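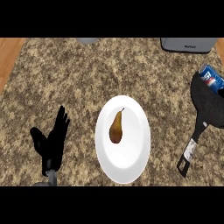 Sun 22 July
Posted by Thaís Bittencourt to the kitchen staff list

Idrisa, thanks for writing this out. I'm answering on the list and not privately because four people have asked me the same things at the time clock. Your message first, then my answers in order.

> From: Idrisa Wanyama
> To: kitchen staff list
>
> I have been on the tray line at Rezende for 7 years and I'd like some straight answers before September. We were told at the shift meeting that the Heranitz arm will take over fruit plating on the cold side. We were shown the simulation on the laptop, one pear and one plate and so on. Fine. My questions are:
>
> 1. Does anybody lose hours?
> 2. Who is responsible if a tray goes out wrong? The slip has my initials on it.
> 3. Why are they practicing in a home kitchen? We don't have granite and we don't have frying pans on the cold side.
> 4. Who cleans it?
>
> I'm not against it. My wrists are bad and I would be glad to hand off the fruit. But I was at Cloter when they put in the dish conveyor, and we were told nothing would change there either. Then the evening shift went from five people to three.
>
> Idrisa

1. Hours. The posted schedule through the end of September has the same number of shifts as now. I have that in writing from Everaldo Moura and it is pinned up by the lockers. After September I don't have anything in writing, and I won't tell you I do. Genivaldo Falcão has asked for a meeting on it. What does change is the assignments. The two fruit positions on mornings become one fruit position and one that floats between the arm and the diet check. The float position pays the same grade. I have argued that it should pay more, given the extra training, and I haven't had an answer.

2. Initials. You are right to bring this up. As things stand the slip goes to whoever is at the end of the line, and that person would be signing for a plate they didn't set. The slip is being changed to have a second box. If the arm set the fruit, the float ticks that box and the end person signs only for the diet match and the lid. Until the new slips are printed, please don't sign for anything you haven't looked at yourself. If that slows the line, it slows the line. Everaldo has agreed to that.

3. The simulation. I asked Heloísa Holanda, who handles our account at Heranitz. The kitchen counter is a setup they already had, with the pan and the soda can and the rest of it sitting there, and the arm's software gets tried on it before anyone builds our line in the computer. She said a pear is useful to them because of the shape, narrow at one end and wide at the other, so where the hand closes on it matters. Our own line, with the steel rail and our trays, is the next thing they build. She reported 2,756 simulated runs on the pear, with 2,744 of them ending with the fruit where it should be. I asked what happened in the other runs and she is sending me a list. I also asked how many used a bruised pear, or a wet one, and the answer was none so far. I told her those are most of what we get on a Monday.

Please keep in mind that those numbers come from a computer. The trial on the real line is up to 51 trays a morning, on one cart, with the regular crew still in place beside it.

4. Cleaning. The outside of the arm and the hand cover get wiped down by the float at the end of the shift, same sanitizer as the rail. The hand cover comes off and goes in the wash bin. Anything past the wrist is for the Heranitz technician, and you should not open it. The time for this has to come from somewhere, and at the moment the plan has it coming out of break-down. I don't think that works. I'd like two or three of you who do break-down now to time it during the trial and give me the figures.

About Cloter: I wasn't there, so I can't speak to it. If you or anyone else who was would write down what was promised and what happened, I'll bring it to the meeting with Genivaldo.

Two other items. Float training is open to anyone on the cold side, by seniority, and the sign-up sheet is on my door. And if your wrists or shoulders are bothering you, put it on an injury form now. Don't wait to see whether the arm helps. The forms are in the tray under the schedule.

The Tudport kitchen has had the same arm on bread rolls since spring and has offered to let a few of us come and watch a morning shift. I can take three people. Reply to me off the list if you want to go, and say which mornings you can't do.

Thaís

4 replies | 0 shares

This archive uses cookies to keep you signed in. By continuing to read you accept their use.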